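Town's New Welcome Brochure Welcomes You to the Wrong River

The Huerta visitor brochure came back from the printer this month, and it's a handsome thing. It has six folds, a map and a heavy gloss that catches every ceiling light in the town hall lobby. It also invites travelers to stroll the banks of the Vundia, a river that runs through the next county over and has never, in anyone's memory, visited Huerta.

The town ordered 2000 copies. They arrived in October in 20 boxes, and by lunchtime the first box had been opened, admired, passed down the counter and quietly closed again.

"I read it four times before it went out," said Sarahí Ponce, who runs the town's visitor office and, on market mornings, most of the parking. "I was looking at the commas. The commas are perfect."

The river, according to Ponce, came in with a paragraph borrowed from an older regional leaflet, which was meant to hold the space until someone wrote a better one. The someone was going to be Ponce. Then came the harvest fair, the burst pipe at the library and the business with the geese, and the paragraph stayed where it was, looking finished.

Huerta does have water. It has the Jullier ditch, which was dug for irrigation and is pleasant enough in spring if you stay upwind of the culvert. The brochure doesn't mention it.

Readers who make it past the river will find other points of interest. The opening hours of the museum are given as 2 to 2. The bakery run by Leobardo and Soledad Contreras appears twice on the map, once on Mill Street, where it is, and once in the cemetery.

"We've had people ask about the second location," said Soledad Contreras. "I tell them it's quieter."

Her husband has taped the map up beside the register with the cemetery branch circled in red. He said sales of the anise rolls are up and he sees no reason to rush a correction.

The town council took up the matter at its regular evening meeting, between a complaint about leaf blowers and a longer complaint about the same leaf blowers. Council member Perla Barajas asked whether a sticker could be placed over the river. She was told that it could, but that stickers don't hold well on a coated finish, and that one had already been found on the bottom of the mayor's shoe.

Barajas then asked why the town had picked a coated finish. The answer, after some shuffling of papers, was that other people's brochures have one.
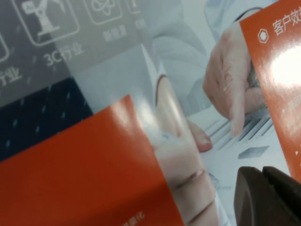 What a fix would cost

Kutik, the shop that printed the job, has offered to run a correction slip for $175. Fadwa Hajji, who handled the order there, pointed out that the proof had been signed on every page, including the one with the river, where somebody had also drawn a small smiling face.

"We print what we're sent," Hajji said. "I did wonder about the museum."

A full reprint is also possible, though no one at the meeting wanted to be the person who asked for the price. Barajas suggested waiting until the current supply runs out. Ponce noted that the last brochure is still in use, has a phone number on it for a motel that is now a dentist, and fills most of a closet.

For the time being the new ones are going out as they are, with a verbal warning. Visitors who stop at the front desk are told to enjoy the map, to disregard the river, and to try the museum any time after lunch. The council voted to get the correction slips and to have two people read them first. Ponce will be one of the two. The other position is open, and those interested can leave their name at the visitor office, which the brochure lists correctly.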